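Riltlow office collects dark work clothes for Kivi until end of November

JEDEDOV. The shared office Riltlow on the second floor of the old post building is collecting work clothes for the clothing room Kivi. The collection has started this month and continues until the end of November. The goal is 500 pieces. At the time of writing, 200 pieces have been received, and most of them are already folded and packed.

Kivi lends and gives clothes to people who have a job interview or a first week at a new job. Dark clothes are needed the most, especially jackets, shirts with buttons and plain trousers. Colored T-shirts and sports clothes are not accepted this time, as the shelves for these are full since the summer.

Clothes can be brought to Riltlow in the mornings from 8 a.m. Please go up by the stairs on the yard side. The elevator is under repair, and the company responsible for it could not say when it will work again.
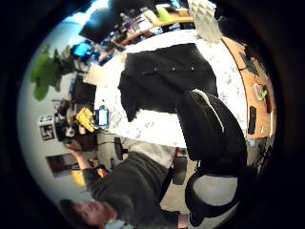
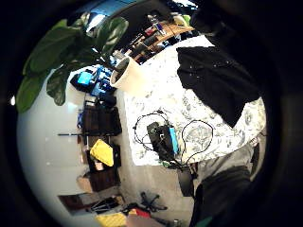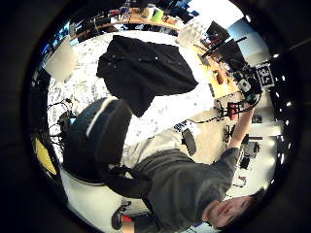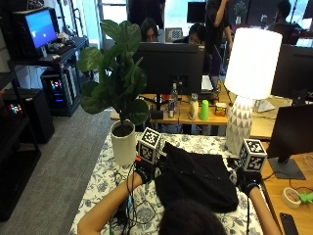

Haris Chaudhry

The sorting is done in the same room where people have their desks. A table with a white cloth in a leaf pattern is used for it, with a fig plant and a lamp standing on it and the monitors behind. Each piece is spread out on the cloth and looked over before it is folded. Black fabric shows every small thread and hair, and a light cloth under it makes the edges of the garment easy to see.

The members of Riltlow are 22, and they share the work between them. The idea came from a member who had himself borrowed a jacket from Kivi some years ago. He did not wish to have his name in the newspaper. "I wore it two times and I got the job with it," he told us. "I brought it back, but I always thought I should bring something more than the same jacket."

The folding has been the difficult part. In the first week everybody folded in their own way, and when the bags came to Kivi the staff had to open and fold almost everything again. Now there is one agreed way. The buttons are closed, first the top one and then every second one. The garment is laid with the front down, the sleeves are brought to the back, and the lower part is folded up to the collar. Jackets are folded only once in the middle and go on top of the bag.

"I have ironed shirts for thirty years and I was told that I fold them wrong," said one woman who works at Riltlow as a bookkeeper. "But I must admit that the new way takes less space."

Things are also found in the pockets. Until now there have been two bus cards, a house key, a dentist's appointment card and a small amount of coins. The key and the bus cards are kept in an envelope at the reception on the ground floor. If you have given a jacket and are missing a key, you can ask there. The coins go to Kivi together with the clothes.

The laundry Fernine on the market square has promised to wash without payment the pieces which are good but not clean enough. The owners ask, however, that people wash the clothes at home first if this is possible. Suits and wool jackets can be given unwashed, but it should be written on a paper in the pocket what they are made of if the label is missing. Fernine can not take leather.

Kivi says that large sizes are wanted, and also short trousers lengths, which are often asked for and seldom given. Missing buttons are not a problem when the garment is otherwise in order. There is a box of spare buttons at Kivi, and a sewing group there repairs small things in the evenings. Broken zippers are more work, and pieces with a broken zipper should rather stay at home.

Shoes are not collected at Riltlow. They can be brought directly to Kivi during the normal opening hours, in pairs tied together by the laces. Belts and ties are welcome at both places. Hangers are not needed.

Bags should not be left on the stairs overnight. This happened two times in the beginning, and the second time the bag was rained on through the open window and all the clothes in it had to go to Fernine.

The last bags go from Riltlow to Kivi at the end of November. Anyone with a van or a large car who could help with the transport is asked to leave a phone number at the reception. It is enough with one trip.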